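Household Tips: Can a Machine Do It Yet?

Updated Sunday, July 12, 2020

Every few months somebody writes in to ask whether it's worth holding off on a chore because a robot will be doing it soon. My advice is still to go ahead and do the chore. But the question keeps coming, so these are my notes on the usual jobs, with tips for doing them by hand in the meantime.

Vacuuming

Yes, more or less. A robot vacuum will keep a bare floor decent if you clear it first. Pick up cords, socks and anything with a fringe. It won't do stairs and it's poor in corners, so run a broom along the baseboards once a week. Empty the bin every time, even when the light says you don't need to. Hair around the brush is the usual reason they quit, and a seam ripper cuts it off faster than scissors.

Folding laundry

No. I've watched plenty of videos of machines folding towels, most of them sped up. Check the corner of the video for a small number telling you by how much. Fold straight out of the dryer on top of the machine, shirts first while they're warm, and leave the socks for last.

Shelving books

People assume this one is easy. A book is a box with flat sides, and machines are supposed to like boxes. Then you try to write down what your own hand does. You tip the top of the spine toward you with one finger, get your thumb on one side, and keep the neighbors from flopping over with whatever fingers are left. A two-finger gripper has to get a pad down each side, and on a packed shelf there is no each side.

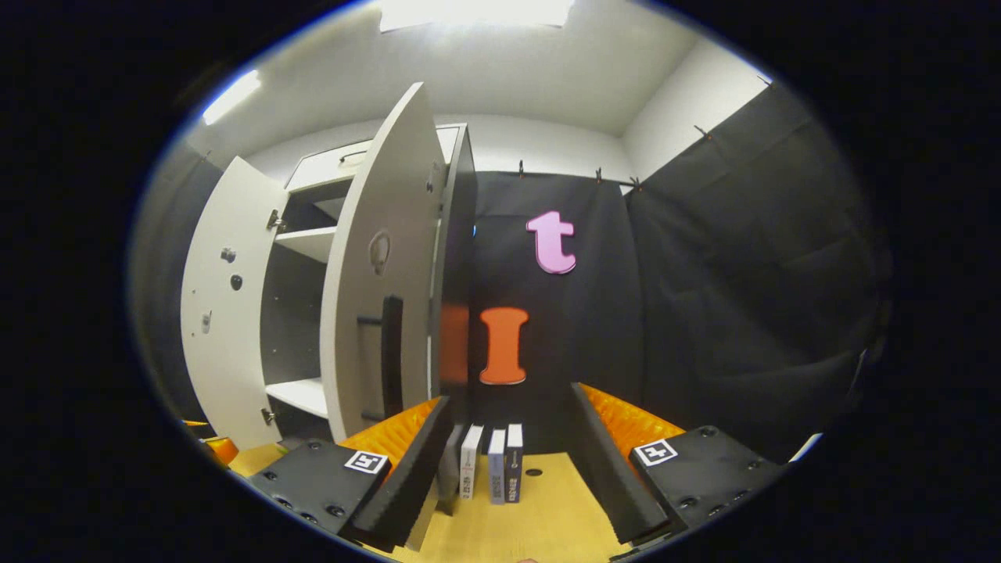
A few books standing up with some air around them are a fair place to start, and I don't begrudge anyone starting there. My hallway shelves are another matter. They hold paperbacks two deep, an atlas that only fits lying down, and cookbooks with pages stuck together. When a machine can pull the third one from the left without bringing down the rest, write to me again.

Until then: don't pack a shelf so tight that you have to yank. If you can't slide a finger in beside a book, take one out. Push the books on either side back a little and grip the middle one by its waist. Never hook the top of the spine and pull, that's how they tear. Dust from the spine outward with a dry paintbrush, holding the book shut.

Loading the dishwasher

Not in any kitchen I'd recognize. Forks down, knives down, bowls facing the middle. Scrape, don't rinse.

Sorting screws and small parts

In a factory, sure, if every part comes down the line the same way. The coffee can in your garage is a different problem – mixed sizes, a few washers, something sticky at the bottom. Tip it onto a cookie sheet, run a magnet in a sandwich bag over it, and sort what's left by eye. A machine that could do it would cost you a lot more than $1,000 and I doubt it would like the sticky part.

Wiping counters

No. Use two cloths, one damp and one dry. I'll go over this list again in September, and I don't expect to change much.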